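Home | Rooms | Dining | Offers | Stories | Contact

An inn that kept its ledgers

The Kinoshita opened as a boarding house for mill clerks and now has 21 guest rooms on the main street of Lomireck. Masaru Yagi bought it with his sister-in-law, Yae Nomura, after it had stood closed for two winters.

"We wanted a place to work that didn't need an elevator," Yagi says. "Then we found out how many stairs there were."

The renovation took longer than planned. The plaster in the east wing had to come down, and the old guest ledgers were found in a cupboard behind it. Nomura has read all of them. "People wrote down what they ate and what they owed," she says. "One man stayed 162 nights and complained about the soup."

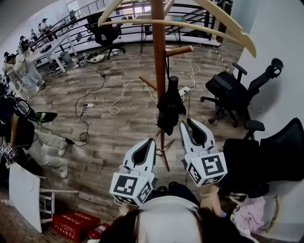
Nomura chose the furniture for the hotel, and most of it came from house sales in the area. She avoided matching sets. "If a chair was comfortable, I bought it," she says. She likes plain wooden pieces that stand on their own, such as a tall coat rack with a reddish-brown pole, two round pegs and a black umbrella hanging from it. Built-in closets were ruled out early because the walls in the older rooms are not straight.

Breakfast is served until ten. Dinner is by reservation, and the dining room closes when the last table leaves. Yagi does the ordering and Nomura does the accounts.

The garden rooms open in April. Yagi would like to add a small reading room after that, with the ledgers on open shelves. Nomura wants the roof over the kitchen done first.

"She'll win," Yagi says. "She signs the checks."

March 10, 2021

Recent stories
Walking the Tirnness path in a weekend
Suser House reopens its tea room
Where to eat in Lomireck after nine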